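Ticket: Scheduled export drops attachments when job queue rolls over
Product: Junura inventory sync
Site: Hilstead store
Status: Closed, workaround in place, fix pending
Opened by: Marisa Fontana
Assigned: Gaetano Zuccaro

Problem as reported

Nightly export from the stock database to the web catalog completes with status OK, but part of the item records arrive without their attached photo. Text fields (SKU, size, color, price) are correct. Re-running the export by hand does not bring the photos back. Started in September after the server move. Nothing was changed on the catalog side.

Environment

Junura sync agent running as a service on the Hilstead server. Source database on the same host. Attachments are on a network share hosted by Witkowska. Export job scheduled for 1:30 a.m. Batch size 1,000 records, 2 worker threads, both default.

Log, G. Zuccaro

Confirmed the symptom. Pulled the export log for the last run. The agent reports every record as sent. No errors, no warnings. Log level was INFO, so raised it to DEBUG and left it for the night run.

DEBUG output shows the following for each affected record:

attach: open path ok
attach: read 0 bytes
attach: skip empty
record: sent

The agent treats a zero-byte read as "no attachment" and continues. That explains the OK status. It does not explain the zero-byte read, as the files on the share are intact and open normally from a workstation.

Checked permissions on the share. Service account has read on the folder and on all files. Checked antivirus exclusions. Present and correct after the move. Checked free space on the temp volume. Not a factor.

Asked Marisa for one record that fails every time. She gave me the green drawstring shorts from the clothing section. Original opened from the share:

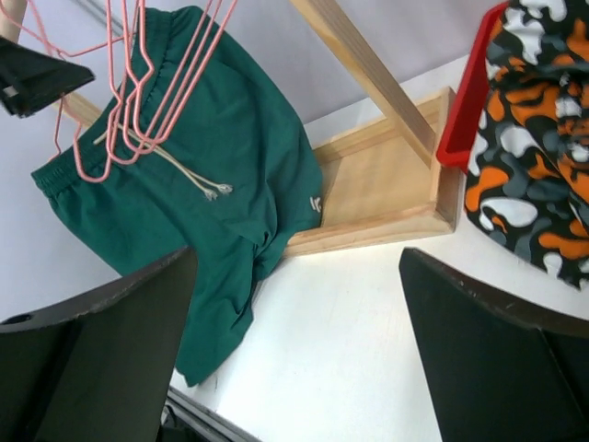 Green drawstring shorts.

File opens in two different viewers. Extension matches the content type. Copied it to a local folder on the server, pointed the record to the local path, ran a single-record export. Photo arrived in the catalog. Pointed the record back to the share, ran again. Photo missing. The problem follows the path and is independent of the file.

Comment, Siriporn Chaiyaporn (storage)

The share was moved to the tiered volume during the server move. Files not read for a while are replaced by a stub and recalled on first access. A client that does not wait for the recall can get an empty read. Workstations wait. Please check whether your agent opens with the no-recall flag.

Log, G. Zuccaro

Traced the agent during a single-record run. It does open with no-recall. Previous volume had no tiering, so the flag had no effect there. A manual re-run fails the same way, as the agent never triggers a recall. My opening the test file from the server should have recalled it, but the tiering policy had marked the whole folder for immediate release and it went back to a stub when the handle closed.

Flag is not exposed in the settings page. Found it in the agent config file under [attach] as recall=never. Changed to recall=wait, restarted the service. Test record exported with photo. Next full run timed out at 16 minutes with the queue still over half full, because recalls are slow and the workers block.

Workaround

1. Folder excluded from tiering (Siriporn).
2. recall=wait kept in the config as a safeguard.
3. Photo hash cleared for affected records so the agent sends them again. Without this step the agent considers them unchanged.

Full run after the change completed inside the window. No "skip empty" lines in the log.

Comment, Marisa Fontana

Spot checked the clothing and kitchen sections. Photos are there. The Sallik feed still shows old thumbnails, is that related?

Log, G. Zuccaro

Not related. Sallik caches thumbnails on its own schedule. Opened a separate ticket and assigned it to Fulvio Greco.

Vendor request filed by Gualtiero Messina: a zero-byte read on a file with non-zero size should be logged as an error and the record held back. Closing here. Reopen if "skip empty" appears again with tiering excluded.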